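Section 4. Work surface, head camera and gripper checks

Do the checks in this section each time the cell is powered up after a move, and whenever the table cover, the gripper fingers or the head camera have been touched. Allow 12 minutes. The Vamik controller must be on and the arms in standby. If the controller shows fault 259, clear it first (see Section 7).

CAUTION: Know where the emergency stop is before you reach over the table. Press it if an arm moves when you did not command it.

4.1 Table cover

1. Move both arms to the Park position from the Skodell pendant.
2. Clear the table.
3. Lay the green cover over the top and smooth it from the middle outward. Pull any slack over the edges. A wrinkle under the cover reads as an object in the depth view.
4. Brush off lint and threads. Do not use spray cleaner on the cover. It leaves shiny patches that the depth camera handles badly.
5. Check that no cable lies on the table or passes over it. Cables on the floor should be clear of the base and of the operator's standing area.

Note: Replace the cover with the same part only. Other greens have been tried at the Prodville site and the table mask had to be retuned each time.

4.2 Head camera

1. On the pendant, open Cameras, then Head, and select Color + Depth.
2. Wait for the view to settle after the camera starts.
3. Tilt the head until the whole cover is in view, including the edge nearest the base.
4. Jog one arm over the cover with the gripper open and empty. Keep the speed at 2 percent.

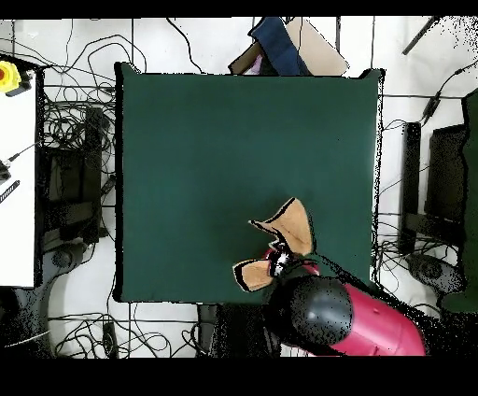

5. Look at the outline of the cover. Straight edges should stay straight. Some black speckling where one surface ends and another begins is normal, and so is speckling on dark or glossy parts.
6. If there are black patches in the middle of the cover, wipe the camera window with a dry lens cloth and repeat from step 2.
7. Save the view as the new reference. The old one is kept until the next save.

Note: Monitors and other glossy items near the table do not need to be moved if they stay outside the table mask.

4.3 Gripper and test towel

Use the terry test towel supplied with the Balaskas fabric kit. A thin cloth will pass this check even when the finger pads are worn.

1. Place the towel on the cover, a little to one side of center. Leave the folds in it.
2. Raise the gripper to the Ready height and open it fully.
3. Check that the fingers hang straight and that both pads are seated on their tips.

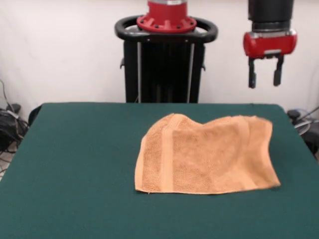 4. Select Test, then Pinch Lift. Stand back from the table.
5. The gripper closes on the raised part nearest to it, lifts the fabric 300 mm, holds it, and lets go.
6. Run the test again on a different fold.

If the towel slips during the hold, clean the pads with a damp cloth, let them dry and repeat. If it slips again, change both pads. Do not change only one.

If the gripper closes beside the fold, go back to 4.2 and save a new reference.

CAUTION: Do not straighten the towel by hand while the test is running. Press Pause and wait for the arm light to turn white.

Enter the result in the cell log with your initials. Report repeated slips to Marina Sfakianakis before the cell is put back on shift.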